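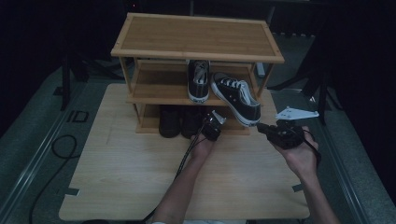

Black canvas low-tops and a small bamboo rack.

How to Clean Canvas Sneakers by Hand (and Dry Them So They Keep Their Shape)

By Heino Kivi
July
Reading time: 3 minutes

I grew up in a house where shoes got washed at the kitchen sink in the evening and worn again a couple of days later, and I still do it more or less the way my aunt did in Greminberg. I've tried the washing machine too, and more than once (I'm stubborn), but the glue along the sole never seems to thank me for it. Washing by hand takes a bit longer, and you can do most of it while listening to the radio.

What you'll need

A soft brush, an old toothbrush, mild dish soap, baking soda, a bowl of lukewarm water, two clean rags and a stack of plain white paper towels. Newspaper works for stuffing dark shoes, but the ink can come off on a pale lining, so I keep it away from mine.

Step 1. Take everything apart

Pull out the laces and the insoles. Knock the shoes together outside the back door to shake out the grit, then go over them with the dry brush, getting into the fold where the tongue meets the upper. Don't skip the dry brushing! Once grit gets wet it turns to mud, and you'll spend the rest of the evening pushing it around.

Step 2. Soak the laces

Drop the laces in a mug of warm soapy water and leave them for 20 minutes. White ones may need a second mug. Rub them between your fingers, rinse, squeeze them in a rag and hang them over a doorknob or the shower rail.

Step 3. Do the rubber first

Mix baking soda with enough water to make a paste, and scrub the soles and toe caps with the toothbrush. I like to start with the rubber so that any gray drips on the canvas get washed away later. Scuffs on the toe usually want a little patience and small circles. Wipe off the paste with a damp rag, and look along the seam where the rubber meets the cloth, where it loves to hide and dry into a white crust.

Step 4. Wash the canvas

Dip the soft brush in soapy water, shake it off, and work over one panel at a time. Black canvas deserves a gentler hand than white – hard scrubbing can leave pale, fuzzy patches, and I have a pair of shoes in the garage that proves it. Go lightly around printed patches and along stitching. For mesh shoes I put the brush away altogether and use a soapy rag, dabbing more than rubbing.

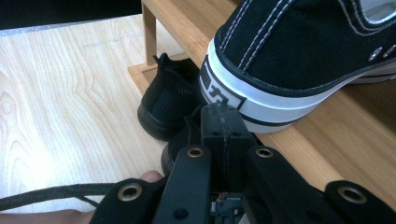

Step 5. Rinse without drowning them

Wipe each shoe down with a clean damp rag, rinse the rag, and go again until you stop seeing suds. Soap left in the cloth will draw dirt right back. If the inside smells a bit tired, wipe the lining as well, then leave it be.

Step 6. Stuff, shape and dry

Fill the toes firmly with paper towels and pinch the sides into shape with your hands. Change the paper after 3 hours, and again before bed if it feels damp. Set the shoes somewhere shady with moving air, on a slatted rack if you have one, and keep them away from the heater. My friend Arben Nikolaidis dries his on a sunny windowsill and swears by it, but his are white to begin with, and sun can fade dark cloth.

Step 7. Lace them back up

Wait until the insides feel dry right down in the toe. Put the insoles back, thread the laces loosely, and walk around the house a little before you tighten them.

Contact | © Heino Kivi | Back to top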